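The Open Day Should Have Been Duller

Tuesday, December 11, 2018

Went to the Trindix open day. Two trains and a bus to get there, rain the whole way, and a name badge that said GRITENT where my name should of been. Fine. I have been to a lot of these and I'm going to complain about them now, becuase this one got something right and I don't think the hosts noticed.

The morning was the usual. Loud music, a big countdown clock, a man from Rao selling grippers at the back by the coffee. Then a talk with 70 slides. I counted from the page numbers, that's how much of it held my attention. Growth curves, mostly. A factory with no lights on. Applause.

After lunch they put us in a small side room, no music, and ran the Ilora demo. All simulation. An arm, a table, a few dishes. The task was to pick up a cup.
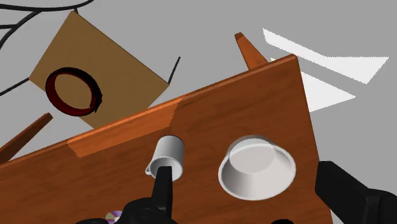
A cup! People left. The guy next to me checked his phone and went to look for cake. And I get it, you don't cross a city in the rain for a cup, you have several at home. But I stayed, and it was the only hour of the day I'd pay for.

What they did was run the same pick over and over with small changes. Cup moved a little. Approach angle changed. And they showed us the misses, on the big screen, same size as the good ones. The engineer said they had done 1000 tries that week and 805 counted as a pick. Wrote the number on a whiteboard. No rounding up, no "over 80 percent", just 805 and a marker that was running out.

That is a terrible number for a kitchen. One time in five, no cup. It is a really good number for a conversation – the questions got better right away. Somebody asked how the misses were sorted. Somebody asked who decides what counts as a pick. (Lifted and held for 2 seconds, if you care. I care.) Nobody asked when it would take our jobs, first time all year I've sat through a robot session without that one.

My gripe with demo culture is simple. One perfect run tells me almost nothing. I don't know if it was the first take or the fortieth. Show me the fortieth. Show me the one where the bowl gets in the way, a bowl being right there next to a cup is what a table is like.
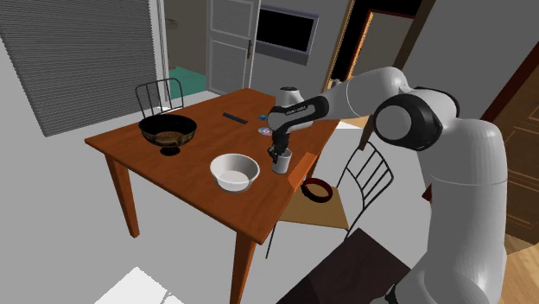 So is a simulated demo worth leaving the house for?

It is if they show the failures and say how they scored them. If it's one clean video on a loop, stay home and watch it there.

I know the other side. Sponsors want a show, schools bring kids, a whiteboard with 805 on it does not look good in the newsletter. And simulation is simulation – friction is whatever you typed in. They said as much, twice, and did not have a date for the real hardware. Good. I'd rather hear no date than a made up one.

Next open day is in February, the flyer promises a bigger stage. I would ask for a smaller one, more chairs in the side room, and a new marker.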